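4. Where small shared objects rest: findings from the household visits

4.1 Setting and procedure

The second part of our study concerns the resting places of small objects that belong to everyone in a home and to no single person. In the first part we asked people by questionnaire where they keep keys, scissors, chargers and remote controls. The answers were very orderly. Most respondents named one place, usually a drawer, a hook or a shelf. We had reason to doubt that daily practice follows these answers, and for this reason we visited homes and shared rooms in two towns, Burkthorpe and Mfinanga.

We visited 24 households in total. In 18 of them at least three persons shared the main room. The remaining six were couples or persons living alone, and we treat them separately in Section 4.4. Each household was visited two times, once in the morning before ten o'clock and once in the evening after the meal. Felista Mrema and Brian Kashindye made the visits in Mfinanga, and Caroline Mutiso made the visits in Burkthorpe. All visits were agreed in advance, but the household was told only the week and not the day. We asked them not to tidy for us. Some of them tidied anyway, as two hosts told us with a laugh.

During a visit the researcher noted the position of each object on a floor sketch and then held a short conversation with whoever was at home. The conversation had no fixed list of questions. It always started from an object that was in view, for example with the words "How did this come to be here?" Notes were written up on the same evening. In total the notes contain 600 object positions. Following Tzavaras and Lukumay, who proposed the distinction in their earlier work on shared kitchens, we call the place that people name the "declared place" and the place where we find the object the "resting place".

4.2 Declared place and resting place

For keys, the two places were mostly the same. A key is needed at a door, and people put the hook or the bowl near the door. When the keys were somewhere else, the members of the household spoke about it as a mistake and often moved them while we were still talking.

For scissors the situation is less clear. Many households have more than one pair, and the pair in the kitchen drawer is often the declared one while another pair travels. We found scissors on window sills, on a sewing machine and inside a fruit bowl. People did not describe this as a mistake. One woman in Mfinanga said that the scissors "live in the drawer and work outside", and we find this a useful way to put it.

The remote control shows the largest distance between the two places. Here we include the controls for televisions, fans and air conditioners. Air conditioner controls are a special case, as they are often sold with a small wall holder, and in some homes the holder is mounted next to the unit. In our visits the holder was frequently empty. The control was lying on the nearest large flat surface, and this surface was in most cases a table (Figure 4).

We see two explanations, which do not exclude each other. The first is reach. A person who sits at the table wants to change the temperature or the channel without standing up. The second is visibility for others. Several participants told us that an object on the open table cannot be accused of being hidden. In homes with teenagers this was a serious matter. A father in Burkthorpe explained that the control had been in the holder for the first month, and that after this the family had so many arguments about who took it that they agreed to leave it "in the middle, where all can see". The holder is still on the wall and now carries a pencil.

4.3 The table as common ground

It is well known that tables collect things. Our interest is in the rules by which things are permitted to stay. From the conversations we could identify a difference between objects that must leave the table before a meal and objects that may be pushed to the side. School papers, mail and laundry must leave. Remote controls, tissues and salt may be pushed. Participants did not formulate this rule by themselves, but they agreed quickly when we described it to them, and some corrected our list. Mail, for instance, may stay in three of the homes if it is not yet opened.

Cleaning is the moment in which the rule becomes visible. When the table is wiped, each object on it must be lifted, moved or wiped around. We asked participants how they do this. Most of them wipe around a remote control, and only a few lift it. The person who wipes is generally also the person who decides that an object has stayed too long. In 16 households this was always the same person. We did not ask about this at the first visits, and the information for those homes comes from the second visit only.

Size plays a role as well. On small tables the objects were removed sooner, and the households with a large table reported more often that something had been lying there "since August" or "since the holidays". We cannot say if the large table causes this or if families with many shared objects buy larger tables.

4.4 Small households

In the six small households the distance between declared and resting place was shorter, but it did not disappear. Persons who live alone have no need to make an object visible for others, and still they leave it on the table. When asked, they mentioned only reach. One couple used the Vemik cord, a simple string with a clip, to fasten the control to the arm of the sofa. They were satisfied with it, although at our evening visit the clip was open and the control was on a chair.

These six homes are too few for a comparison, and we use them only to make the question more precise for the third part of the study. There we will ask the participants of the Minda housing group to keep a diary of one shared object during two weeks.

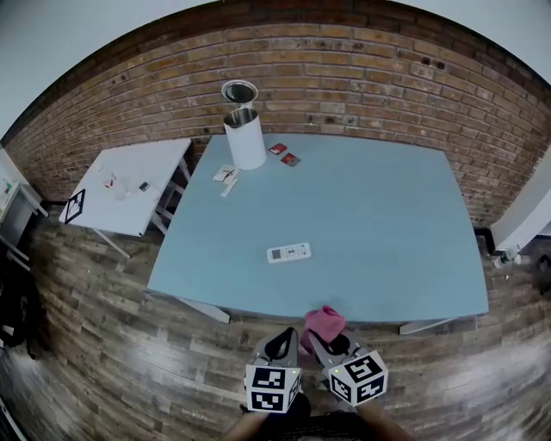
Figure 4. Remote control lying on a large light blue table.

Related articles
Shared kitchens and the question of the second drawer
Hooks, bowls and doors: where keys are kept in family homes
Who wipes the table? Notes on cleaning and permission
Diary methods for the study of ordinary objects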